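Floor coverings and markings: black mat on white tile
Filed under: Floors & Surfaces / Gallery
May 20, 2026, by the Kitden editors

The gallery continues with hard floors that carry a loose covering. The notes cover edges, tape and small litter. 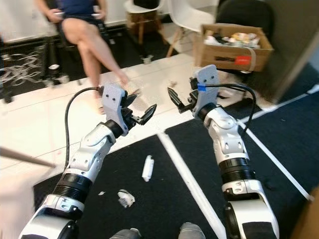
One reader writes that white tape on a black mat should be treated as a consumable, replaced on a fixed date and never patched, as a patch always sits higher than the strip it joins and catches the broom. We agree on the height. We don't agree on the fixed date: a strip in a walking line wears out long before one against a wall, and lifting sound tape leaves adhesive that then has to be cleaned off.

Mat and tile. Black mat in the foreground, white tiles beyond it, a second black covering with white swirling patterns under the chair. Dark and light floors show opposite kinds of dirt. White tile shows hair, soil and shoe marks; a black mat shows dust, lint and paper. Inspect both in the same pass, with the light low and from one side if a lamp can be moved.

Tape. A wide stripe runs out towards the tiles and another crosses the mat on the diagonal. Diagonal runs are harder to lay straight than square ones. Fix both ends first, pull the strip taut just clear of the surface, then press from the middle outwards. Our own rolls are sold by Govau in a 100 mm width, which we slit for narrow work.

Litter. A white cylindrical piece, shaped like a small bottle or tube, lies on its side on the mat with crumpled white and translucent plastic near it and a tiny white scrap further off. Pick up in that order, largest first. Cylinders roll when swept and finish under furniture. Film should be lifted by hand, because a broom drags it and a vacuum head will seal against it and stop picking up anything else. Scraps can be left for the vacuum.

Chair. Black, standing on the patterned rug, with somebody sitting cross-legged on it. Furniture feet on a rug should all be on the rug or all be off it. A chair straddling the edge rocks, and the edge curls within weeks. Where the rug is too small for this, allow a rug depth of at least 700 mm behind the front feet and test with the chair occupied.

Notes on laying

Tiles are to be swept, washed and fully dry before any mat goes down. Grit under a mat works as an abrasive and will dull the glaze in a pattern that matches the traffic above it. The Pelkonen showroom had a mat down from October to the spring without lifting it and the outline could still be read in the tiles afterwards.

Lay the mat face up overnight if it has been rolled. Weight the corners, not the middle. A mat longer than 2,000 mm should be unrolled from one end by two people, or it will drift off line and need to be dragged back, with the grit under it.

Align the mat to the grout lines and not to the wall. Walls are seldom square to the tiling, and the eye picks up the error at the grout first. Leave a gap of 5 mm where the mat meets a skirting board or a fixed leg.

Notes on cleaning

Daily: pick up by hand, then vacuum with the brush raised. Vacuum along taped lines, never across them. Crossing lifts the tape edge slightly each time and the lifted edge then collects fluff, which shows as a grey border.

Weekly: wipe the tape with a damp cloth and a drop of washing-up liquid. Rinse. Solvent will take the dirt off and the adhesive with it.

Monthly: lift the mat, sweep beneath, wipe the underside. Check the tiles for moisture at the same time. If there is a dark patch in the grout, leave the mat off until the cause is known.

Rugs laid on top of another covering should be lifted on the same day as the mat. Shake them outside. A pale pattern on a dark ground hides lint well, so going by appearance will leave the cleaning too late; go by the calendar.

Corrections

An earlier version of the tape note gave the Stelliria trial as a comparison of colours. It compared widths. Wide strips stayed down longer on the flat and failed earlier at the ends, and rounding the corners with scissors before laying made up most of the difference. Yellow tape was not tested. The reader's point about patches applies to wide strips in particular, where the overlap is largest: cut both pieces together through the overlap with a sharp blade on a scrap board, remove the offcuts and butt the ends.

Tags: matting, tile, floor tape, rugs, sweeping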